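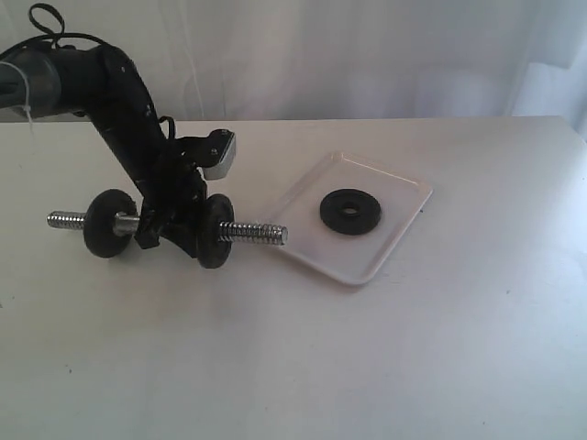

# Stripping, cleaning and reassembling a spin-lock dumbbell

These notes cover one short spin-lock dumbbell: threaded chrome bar, cast-iron plates, and a screw-on collar (also called a star nut) at each end. The procedure applies to most bars of this type. It doesn't apply to fixed hex dumbbells, or to dial-type adjustables, which should be opened only with the maker's service sheet in hand.

Allow 60 minutes for a first strip, plus drying time if you touch up the paint. A dumbbell that is cleaned regularly takes much less.

Plates and bars are referred to by the tag numbers in our store log. The worked example is bar 104.

## What you need

- A flat table at a height where you can work standing up
- A shallow tray with a rim, for collars, washers and rags
- A stiff nylon brush (an old toothbrush is fine)
- A brass wire brush, for the bar threads only if nylon fails
- 400-grit wet-and-dry paper
- Mild dish soap and warm water
- Lint-free rags, at least one kept dry
- Light machine oil
- Black enamel for metal, if you intend to touch up chips
- A kitchen scale that reads high enough for your heaviest plate

Steel wool is not on the list. It leaves fine scratches in the chrome and sheds fibers that lodge in the thread.

## 1. Set up the table

Use a light surface. Flakes of paint, grit and small rust particles show up against white and vanish on a dark workbench. A white cloth hung at the back of the table helps for the same reason, and it also makes a bent bar much easier to spot by eye.

Wipe the table before anything iron goes on it. A single grain of sand under a plate will mark both the plate and the table when the plate is turned.

Put the tray to one side of the dumbbell, close enough to reach without stepping. Collars roll in an arc and will leave a table with no rim. 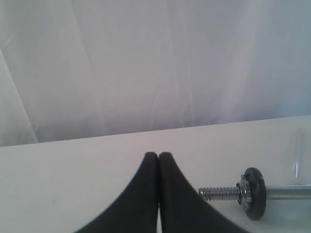 ## 2. Remove the collars and plates

1. Lay the dumbbell horizontally on the table with one hand closed over the handle.
2. Turn the collar at the first end counterclockwise. Both ends of a standard bar use a right-hand thread, so each collar loosens counterclockwise when you face that end.
3. If the collar is stuck, apply one drop of machine oil where it meets the thread, wait ten minutes and try again. Don't use pliers. The arms of a cast star nut snap without warning.
4. Set the collar in the tray with its rubber washer facing up. If the washer has stayed behind on the plate, peel it off and put it with its collar.
5. Slide the plate off along the bar. Keep it square to the bar. A plate that tilts will bind on the thread, and pulling harder makes this worse.
6. Put the plate flat on the table, hub side up.
7. Hold the handle firmly before starting on the second end. The bar is now heavy on one side and will tip if it is lifted by the middle.
8. Repeat for the second end.

Keep the plates in the order they came off. If two plates of the same nominal weight differ on the scale, you will want to know which end each one came from.

## 3. Clean the bar

Start with the dry nylon brush. Work along the groove, turning the bar as you go, so that the dirt travels out toward the end. Brushing straight down the length of the bar only moves it from one turn to the next.

Wipe with a damp soapy rag, then a clean damp rag, then a dry one. Chrome hides moisture well. Run the dry rag around the thread twice.

Brown staining that survives this is usually surface rust coming through pinholes in the plating. Use the brass brush lightly. If the chrome lifts under the brush, stop there, oil the spot and note it in the log.

Clean the knurled part of the handle separately. Skin oil and chalk pack into the crosshatch and harden. Warm water and soap on the nylon brush will shift most of it, provided you scrub along both diagonals. Never oil the knurling.

### Checking the bar

Roll the bare bar slowly across the table on its handle and watch the two ends. They should turn without wobbling. A visible wobble means a bent bar, and a bent bar gets scrapped. Bar 104 passed.

Next, spin each collar along the full length of the thread by hand, with no plate fitted. It should run freely with light finger pressure. A tight place that stays in one position on the bar is a damaged thread. A tight place that follows the collar is a damaged collar.

## 4. Clean the plates

Cast-iron plates are rough by nature. The aim is to remove loose material and stop rust, and a smooth finish isn't required.

- **Outer rim.** This takes the most wear, as it is the part that hits floors, racks and other plates. Brush it dry, then wipe with a damp rag. Small gray flecks and worn spots in the paint are cosmetic. Look for orange.
- **Recess.** The dished area between the rim and the hub holds dust and water. Clean it with the nylon brush and dry it straight away.
- **Hub.** The raised ring around the center hole is where the collar washer seats, so it should be flat and free of paint drips. Rub off any high spots with the 400-grit paper wrapped around a block.
- **Center hole.** Push a twisted rag through and turn it several times. Don't enlarge the hole, even if the plate is a tight fit.

Don't soak plates. Water gets under chipped paint and the damage shows up weeks later.

### Touching up

Sand each rusty chip back to gray metal, feathering the edge of the old paint. Wipe, dry, and apply two thin coats of enamel. Leave overnight between coats. Keep enamel off the hub face and out of the center hole.

Ayuba Gbeho prefers to leave sound chips alone and give the whole rim a thin coat of wax instead. He uses Prulteveck, a hard paste wax. This has held up for a winter on the plates we tried it on, and it is a lot faster. It will have to come off before any later painting.

## 5. Weigh and log

Weigh each plate once it is clean and dry. Write down the tag number, stamped weight and measured weight. Cheap castings vary, and what matters is that the two ends of a bar match each other. We pair plates by measured weight. Plate 1254 came up light against its partner and was moved to a bar with a closer match.

Femi Obi keeps the log. If a tag has fallen off, leave that line blank and ask for a new number. Please don't guess from the paint.

## 6. Refit the plates

1. Put one drop of machine oil on each threaded end and spread it with a fingertip. Wipe off the excess. The thread should feel slick and look dry.
2. Stand the bar on one end, holding it by the knurled handle. Lower the first plate over the upper end until it rests against the stop where the handle begins.

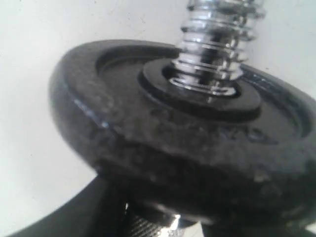
3. Turn the plate by hand. It should rotate without scraping. If it grates, take it off and look for grit between the plate and the stop.
4. Fit the washer, then start the collar by hand. Give it half a turn counterclockwise first, until you feel the thread drop, then turn clockwise. This prevents cross-threading.
5. Run the collar down until the washer touches the hub, then tighten firmly by hand. The washer should bulge slightly all the way around.
6. Lay the dumbbell down flat and fit the second plate from the side. Don't turn the bar upside down with one end loaded.
7. Fit and tighten the second collar.
8. Check that the same length of thread shows at both ends. A difference usually means one plate is not seated, or that the plates are of different thickness.

With more than one plate a side, fit the heaviest first, against the handle. There must be enough thread left outside the last plate for the collar to engage fully - if the end of the bar sits inside the collar, the dumbbell is overloaded.

## 7. Test before use

Hold the dumbbell horizontally, low over the table, and shake it gently along its length. Listen for a click. Then tilt it to each side and repeat.

A click at one end means the collar there is loose or the washer has hardened. Replace hard washers in pairs. The thick black ones from Jositz fit our bars - the thinner type works loose during a long set.

Retighten both collars after the first ten minutes of use. Fresh washers compress, and the collars will take another quarter turn.

## Storage

Store assembled dumbbells on a rack or a mat, never on bare concrete. Loose plates go flat in short stacks, with a sheet of cardboard between them if they have been painted recently. Bare bars go in a dry drawer with the collars threaded on, so the two stay together.

In a damp room, wipe the threads with an oiled rag once a month. August is the worst month in our store, and the bars nearest the door get done twice.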